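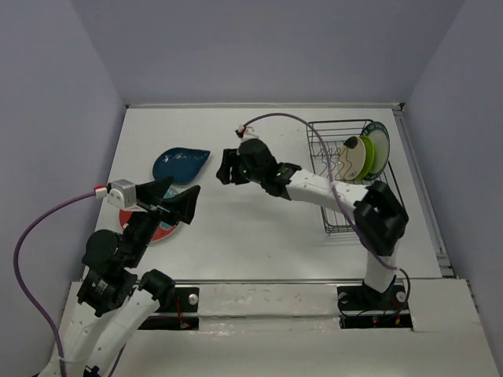 致Quaye基金的第二次进展报告:Kaltisstead餐具借用间

分类:项目进展 / 厨房与餐具 / 借用间

Miroslava,你好:

上一份报告是4月交的,那时候借用间刚把门打开,水池还漏水,架子只装了一半,我写的大部分是打算。现在终于有东西可以讲了,而且多得我得忍着点,不然会写成一本书。先把最想说的放在前面:从开门到上个月底,我们一共借出餐具3083件次。申请书里我们自己都没敢写这么高。借的人里有办满月酒的,有学校年级聚餐的,有街坊夏天在院子里拼桌吃饭的,也有只来借一只大汤碗的。借出去,用完,带回来,洗,晾,收,再借出去。我在这间屋子里待了几个月,到现在看见一摞刚晾好的盘子还是会高兴。

下面按资助协议里的几项来写,顺序稍微挪了一下,把沥水和晾干放到前面,因为这几个月我们的力气大半花在那里。

一、洗和晾

申请的时候,我们以为难的是洗。水池要够大,水要够热,洗碗的人要够快。真正做起来才发现,洗得再快,盘子没处放,水池边照样堵住。第一次碰上大单是一场婚礼,餐具傍晚整批送回来,Boris Štefanec和我一个洗一个擦,洗到后面,所有能放东西的平面都铺了毛巾,毛巾上扣着碗,碗旁边靠着盘子,连窗台都占了。毛巾很快湿透,碗口扣在湿布上,第二天早上翻过来里面一圈水汽,有几只还带着棉布味,只好重新洗一遍。

那天以后我们就认真研究沥水架了。说出来有点好笑,我们几个人为了沥水架讨论的时间,比当初讨论租哪间屋子还长。Senyo Fiadzo把自己家里的架子带来,我把我母亲的带来,又从旧货店找了几个,一个一个试。试的办法很土:同一种盘子,同样洗完,插上去,过一阵子摸盘子的下沿和背面那一圈凸起的底足。盘子晾不干,多半是水停在底足里面。

试下来有几条,写给你,也写给以后接手的人:

格子的间距比架子的大小要紧。很多家用架子的格子是照浅盘做的,盘子立得太密,两只盘子背贴着面,中间夹一层水,隔夜都不干。我们现在一律隔一格插一只,看着浪费地方,结果反而周转得快。

盘子要稍微往后仰。完全直立的盘子碰一下就往前倒,倒一只带一排。后仰一点就稳了,水也顺着盘面往后下方走。

深盘和浅盘不要混着插。深盘的边会压到隔壁浅盘的面上,取的时候两只一起带出来,我们摔的第一只盘子就是这么摔的。

碗放在架子上层或者旁边单独的格子里,口朝下,但是要斜着,一侧垫高。平扣的碗里面永远有一股闷气。

杯子另外用挂的。这一点Boris坚持了很久,我起初不同意,觉得挂钩占墙。后来试了一周,服了。

架子和水池之间一定要留一块空台面。刚洗好的先放在这里,轮到了再插架。没有这块空地的时候,洗的人手里拿着湿盘子等着,水一路滴到鞋上。现在我们管这一小块叫“码头”,新来帮忙的人第一天学的就是:码头上不许放杂物,手机不行,茶杯也不行。

最后定下来的架子是向Valteck订的,按我们给的格距改过。他们的人很耐心,第一批送来的格子还是偏窄,换了一次,没有另外收钱。现在的三个架子排成一线,浅盘、深盘、碗各用各的。大批餐具回来的时候,洗、晾、收能连着走,两个人一晚上可以弄完以前要拖到第二天中午的量。

擦干这件事我们基本取消了。布擦过的玻璃杯总有毛,布本身也要洗要晒,又是一份活。只有刀叉还擦,因为放着自然干会留水印,客人看见水印会以为没洗干净。

二、餐具本身

到现在,借用间有完整的成套餐具175套,每套是浅盘、深盘、碗、杯、刀、叉、勺。另外还有大约200件散件:汤盆、鱼盘、沙拉碗、蛋糕架、水壶、几把长柄勺,以及一批谁也说不清原本是配什么的小碟子。小碟子特别受欢迎,借来放橄榄,放瓜子,放小孩的酱。

成套的那一批是白色,原因在申请书里写过,碎了容易补。但是我得替彩色的说几句好话。散件里有不少颜色,蓝的,黄的,还有一些带花边,都是居民搬家或者整理老人屋子的时候送来的。我们原先打算把它们当备用,收在最下面一层,结果大家一进门就蹲下去翻那一层。有一位奶奶给孙子过生日,从头到尾只挑蓝色的,深浅都不一样,摆在一起居然很好看。从那以后我们把彩色的挪到了和腰一样高的架子上,白的挪到下面。借出率马上就变了,彩色散件现在周末经常不剩什么。

破损的情况也要如实说。碎掉或者磕口的,绝大多数出在运输,很少出在吃饭的桌上。最初我们用纸箱,盘子平摞,中间夹报纸。纸箱底受潮以后软,提起来会往下坠,最下面几只就遭殃。现在改成硬壳的周转箱,盘子立着放,之间夹裁好的毛毡片。立着装是Oldřich Paulík教我们的,他以前在宾馆后厨干了很多年,说盘子怕压不怕站。毛毡片是用旧桌垫裁的,没有花钱。改了以后的这段时间,运输里只碎过一只碗,还是因为有人把蛋糕架塞进了同一个箱子。

磕了口的我们不再借出,但也没有扔。有缺口的杯子种了薄荷,放在门口;盘子拿去给隔壁的陶艺课练习修补。他们修好的几只挂在进门的墙上,来借东西的人老问卖不卖。不卖。

刀叉的短缺比瓷器严重。每次归还都少几把小勺。没有人故意拿,多半是跟着剩饭进了垃圾桶,或者混进了主人家自己的抽屉。我们试过在勺柄上系彩线,洗几次就掉了。后来Emília Vrabec想了个办法,在每个周转箱的盖子里面贴一张卷好的布袋,上面画着勺子的轮廓,一个轮廓插一把,少了一眼就看得见,借的人自己就会回去找。这个布袋是她自己缝的,边角有点歪,大家都喜欢。做了之后,小勺的缺口小了很多,但还没有完全解决,下半年要再补买一批。

三、房间

你上次来看的时候,这里还像个仓库。现在进门右手是归还台,左手是借出台,东西只朝一个方向走:从归还台到倒残渣的桶,到水池,到码头,到沥水架,到收纳架,再到借出台。听起来理所当然,我们却绕了好几次弯。最早两张台子是并排的,归还的脏盘子和等着领的干净盘子只隔一只手那么宽,有一次真的有人拿错了,箱子打开全是蛋糕渣。人家大度,自己在家洗了用,还带回来一块蛋糕,可是我们脸都红透了。

台面我们选了浅色的。Boris原本想要深色,说耐脏。可是浅色台面上有水有渣马上看得出来,擦起来心里有数。用了几个月,我越来越喜欢浅色的台面,早上开灯的时候整个屋子都亮。唯一的麻烦是红菜汤和姜黄,留下的印子要用小苏打糊敷一会儿才退。

漏水的水池修好了。原因是下水接头的垫圈装反,换垫圈的钱少得不值得单列,我把它并到了杂项里。地面在水池前面还是有点滑,现在铺了一块带孔的橡胶垫,下班的时候提起来挂着。提的时候很沉,身材小的人要两个人抬,这个我们想换成几块小的。

通风比预想的差。冬天开门的时候大家都夸暖和,到了夏天,热水一放,整个屋子像蒸笼,架子上的盘子也干得慢。现在的办法是把后窗打开,水池上方装了一台小风扇,吹向架子,不要直吹水面。风扇是临时的,声音大,说话得喊。正式的排风装置我们问了两家,报价还在等,等有了再单独写给你。

收纳架的标签换了三版。第一版写字,第二版用编号,第三版用图。图最管用。一个浅盘的侧面轮廓,一个深盘的侧面轮廓,贴在各自的层板边上,不认字的小孩都能放对。有个六岁的小姑娘每次跟妈妈来还东西,都要亲手把碗放回碗那一层,放完还要后退一步看看齐不齐。(她比我放得齐。)

四、借的人和借的方式

借出手续目前还是纸质的:一张卡片,写名字、电话、件数、归还日。有人建议做网上预约,Senyo做了一个很简单的表格试用,年轻人都用,年纪大的还是愿意走进来。我们打算两样并行。走进来的人会看见东西,看见了就会多借一只汤盆,多聊几句今天做什么菜。我从这些闲聊里学会了三种酸菜的做法,这个没有列入成果指标,我觉得应该列。

押金的问题,我们开过一次小会。协议里写的是可以收,也可以不收。最初收一点,发现最需要借的几户人家因为这个不来了。于是改成不收押金,碎了按成本赔,赔不起的来洗一晚上盘子。到现在来洗盘子抵账的有好几位,其中一位洗完以后每个月都来,说在家里洗碗没人说话,在这里洗碗有人说话。

归还时间的执行比较松。说好次日归还,实际上常有拖两三天的。淡季没关系,六月婚礼扎堆的时候就很紧张,有一次下一家等着用,上一家的箱子还在后备箱里,人已经开车去湖边了。Oldřich骑车去追,追到了,满头大汗地把箱子绑在后座上带回来。以后旺季会在借出前一天和归还当天各打一个电话,已经试了几次,人家也不嫌烦。

脏着还还是洗了还?这个我们改过主意。开始要求洗净归还,结果收到的餐具干净程度差得很远,有的油还在,有的洗洁精没冲掉,我们反正都要重洗。现在的规矩是:剩饭刮掉,不必洗,盘子立着放回箱子。大家都松了一口气。主人家办完酒席最累的时候不用再站在水池前面,我觉得这一条比我们做的任何宣传都管用。

五、Trorkcombe的分点

协议里的第二个点,原定秋天开。那边的文化中心已经答应把一间旧更衣室给我们用,有水,有地漏,墙面要刷,门太窄,周转箱要侧着才能过。我和Emília去量过一次,量完在回来的车上就把架子的位置画好了,画在一张面包袋上。面包袋我留着。

Trorkcombe和这里不一样。那边的聚会人少次数多,十来个人的读书会、合唱排练之后的茶点,用得最多的会是杯子和小碟。所以我们不想照搬这边的配置,打算以杯子为主,挂杯的墙做大,沥盘子的架子放一个就够。瓷器不全部买新,先从这边的散件里分一部分过去,再请那边的居民送。彩色的一定要有。

时间上可能要比原计划晚一点。门的事情要等中心那边的批复。我宁愿晚一点开,也不想再经历一次水池漏着水就剪彩。

六、经费

明细表随这封信另外寄给你,这里只讲跟预算不一样的地方。

沥水架一项超支,前面讲了原因。瓷器一项有结余,因为居民送来的比预想多得多。两项大致能互相抵掉,需要你那边同意调剂。

运输箱原来没有预算,从宣传费里挪的。宣传费我们几乎没怎么花,传单印了一批,发了一半,剩下的拿来垫杯子了。来的人大部分是在别人家的饭桌上看见我们的盘子,问了一句从哪里来的。

热水的费用比估计高。水温降低一点能省,但油盘子洗不动,我们试过,得不偿失。可以改的是冲洗的方式:先在第一个池子里泡,集中洗,再到第二个池子冲,不要开着水龙头一只一只来。老帮手都改过来了,新来的还要提醒。

七、做得不好的地方

登记数据有漏。五月里有几天卡片没有收齐,那几天的借出量没有算进总数,所以3083这个数只会偏少。漏登的责任在我,那几天我同时在收货和借出,卡片塞在围裙口袋里,跟着围裙进了洗衣机。现在卡片用一只铁盒子装,放在台子上,不许进口袋。

玻璃杯选错了一批。便宜,杯壁直,洗的时候叠在一起拔不出来,硬拔就裂。现在那一批单独放,不叠,占了一整层。以后买杯子要买口大底小、叠了能松开的。

儿童餐具几乎没有。这是家长提得最多的。我们当初只想着大人吃饭,忘了每一场酒席都有一群孩子拿着大人的杯子,杯子比脸还大。下半年第一件要添的就是这个:小碗,矮杯,短柄勺。

八、接下来

添儿童餐具和小勺。排风报价到了就定。Trorkcombe的墙刷完后装架子。给帮忙的人写一份洗晾的简短说明,用图,跟标签一个画法,Emília已经答应画。秋天丰收节那几天借的人多,我们想把开门时间延长到晚上,Boris和Oldřich轮着来,两个人都说行。

还有一件小事想问问你的意见。有几家邻近的村子来打听,想自己办一个同样的借用间,问能不能把我们的做法抄过去。我当然愿意,连面包袋上的图都愿意给。只是不知道基金那边对资料公开有没有要求,如果没有,我就把沥水架的格距、立着装箱的办法、勺子布袋的纸样整理成几页放到网上。

你要是九月过来,挑个傍晚,那时候正好是归还的高峰。围裙有多的。看着一箱一箱脏盘子进来,过一会儿在架子上站成一排滴水,这种时候最能看出这笔钱用在了什么地方,比我写多少页都清楚。Senyo说你来的话他煮汤,用那只没人敢借的最大的汤盆。

谢谢你,也谢谢基金里每一位替我们读过申请书的同事。明细表如果有看不懂的地方,直接打电话,我的字有时候确实难认。

Kaltisstead餐具借用间
2023年8月14日

附:帮忙洗晾的人目前用的几条口头约定,你上次问过,抄在这里

油多的最后洗。
玻璃先洗,趁水还清。
刀不要泡在看不见底的水里。
码头空着。
插架从里往外,取的时候从外往里。
摸底足,湿的不收。
磕了口的放到窗边的篮子里,不要悄悄塞回去,不会有人骂你。
挂好橡胶垫再关灯。
最后走的人把后窗关上,鸽子进来过。

标签:餐具借用,沥水与晾干,社区厨房,进展报告
分享 8 | 评论 3

联系我们 | © 2023 Kaltisstead餐具借用间 | 返回顶部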